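Ticket: Vokard 4000 portable induction burner shuts off, error 7
Status: Closed
Opened by: Brayan Henao
Handled by: Annatjie Mahlangu, Purkis Kitchen Support

Problem as reported
Burner powers on normally and detects the pan. On any level above 2 it runs for a short time, beeps, shows error 7 and shuts off. On level 1 or 2 it keeps going but will not bring water to a boil. Same result at two different outlets. Bought in October, worked fine until this week.

Annatjie Mahlangu, first reply
Error 7 on this burner is the overheat cutoff. It can come from a pan the coil does not couple with properly, a blocked air intake, a fan that has stopped, or a bad temperature sensor under the glass. Please try the following and write back:
Check the base of your pan with a magnet. It should hold on its own.
Unplug the burner, turn it over and look at the intake grille.
Run it with water in the pan and listen for the fan.

Brayan Henao, reply
Magnet holds on the base. It is weak toward the outside edge but firm in the middle. The saucepan is stainless steel and has a flat bottom, no warping that I can find with a ruler. I don't have the box for it anymore so I can't tell you the exact model, only that it is a Skultwood.

Fan comes on. I can feel air at the back but not much. I have not turned the burner over yet and will do that tonight.

Saucepan first, then the table, which has a dark gray top:

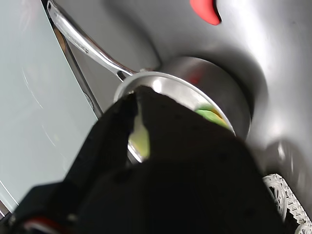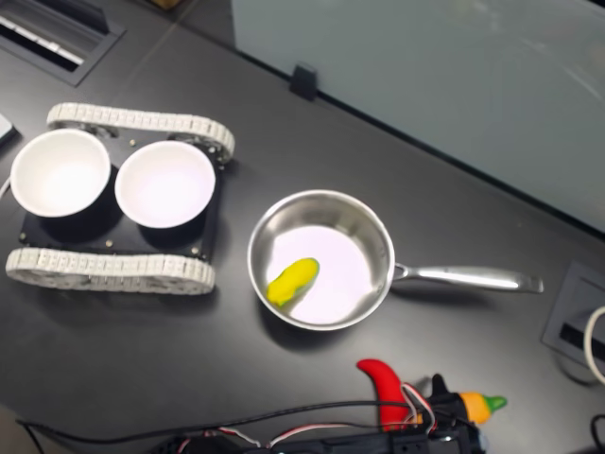
Annatjie Mahlangu, second reply
Thank you. A stainless pan with a magnetic base is fine for this burner. A weak pull at the edge is normal, as the magnetic disc often stops short of the rim. I don't want you to buy a new pan over this.

Weak air at the back is more interesting. Please check the following with the burner unplugged:
Are all the rubber feet in place? If one is missing, the burner sits low and the intake is starved.
Is there a mat or cloth under it when you cook?
Is there lint or grease on the grille?

Do not open the housing. There are no parts inside that you can service, and it ends the warranty.

Brayan Henao, reply
Turned it over. All the feet are there. The grille was nearly closed up with gray lint stuck on with grease – more than I expected for something this new. I also have to admit I had been using it on a folded Tello dish mat, to save the tabletop from scratches. The mat is soft and the feet sink into it.

Vacuumed the grille with the brush head and wiped it with a damp cloth and dish soap. Let it dry overnight. Not plugged in yet.

Annatjie Mahlangu, third reply
The mat and the lint together would explain it. Set the burner straight on the table and leave clear space behind it. Boil a full pan of water on a high level, then hold it at a simmer on a medium one. Tell me if the code comes back.

Brayan Henao, reply, Tuesday
Boiled a full pan on the highest level, then simmered through a batch of lentils. No beep and no code. Air at the back is much stronger than before. The fan runs on for a while after I switch off, is that right?

Annatjie Mahlangu, closing note
Yes, the fan stays on until the coil is cool. Leave the burner plugged in until it stops.

Cause: intake blocked by lint and a soft mat. No parts sent. Warranty unchanged. If error 7 shows again with a clean grille, reply to this ticket and we will replace the unit.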